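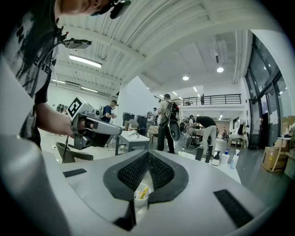
Yvonne Pilkington asked me on Friday why a shared workroom needs stacking bins at all, when a good set of shelves would hold twice as much and look nicer doing it. I gave her a short answer at the time and have been composing the long one ever since, so settle in.

First, I love shelves. I have shelves at home that I'm probably too proud of. But a shelf in a room full of people turns into a place where you put something down "just for a second," and then it's December and the thing is still there, with a mug on top of it.

Black bins stacked against the white column behind the work table, though — that I can live with. The column was never going to do anything else for us except hold up the ceiling (and thank you, column!), so the floor around it was just sitting there waiting to be useful.

I bought the bins from Skivura, 16 of them, and then spent a whole evening writing labels. My handwriting gets worse after the first few, so if you open one marked "clamps" and find tape, please know it may say "tape."

The table is the harder part. It's white and it's a good height and everybody drifts to it, me included, and small metal things end up lying on top. I used to sweep them all into a jar at closing time. Dolores Tran very kindly pointed out that she'd spent 55 minutes going through that jar looking for one spacer. I have retired the jar.

What we do now is leave the small stuff out until the person using it is finished, and then it goes in a bin before they put their coat on. It's slower and there are evenings when it doesn't happen. I still like it better.

Little cups, on the other hand, I will defend forever. A small white cup with a few thin yellow and white things standing up in it takes up no room, and you can pick the whole lot up in one hand and carry it to wherever you're working. I'd have one at every chair if I could.

Speaking of chairs, please push yours in when people are moving around with their hands full. The dark gray ones with the curved backs are comfortable, which I think is why they wander so far from where they started.

Anyway, Yvonne, that's my answer — and if you still want to bring over those shelves from Hulme, I'll measure the wall this weekend and we can talk about it over lunch.

Comments (4)

Dolores Tran
I did find the spacer, for the record. It was in my pocket.

Gareth Pearce
Do the Skivura lids fit the older bins? I have 7 without lids.

Zofia Brzozowska
Cup at every chair, yes please!!

Yvonne Pilkington
Lunch sounds good. Still voting shelves.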